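About the Posturthorpe Robotics Club

We are an after-school club for students in grades 7 through 12. The club started in January with one room and a borrowed set of tools.

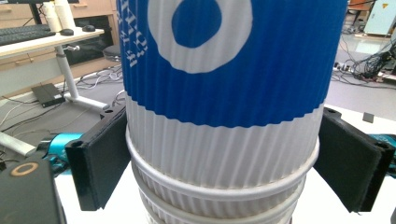 Most of our time this year goes to picking up and stacking everyday items. Paper cups are the main project. They are light, they crush easily, and a nested stack has to be held firmly enough to lift without bending the rims. Students record each grasp by hand, label it, and use it to train the arm. The set now has 1,139 recordings.

The club has 33 members in 3 teams: Build, Code and Data. New members try all of them before choosing one. No experience is needed.

In the spring we enter the Distden Student Challenge, which has a sorting round and a stacking round. Our entry is called Virkitz.

Meetings are after classes in the Karaca Building, ground floor. Closed shoes are required. Forms are at the front office.

Page updated 15 May 2018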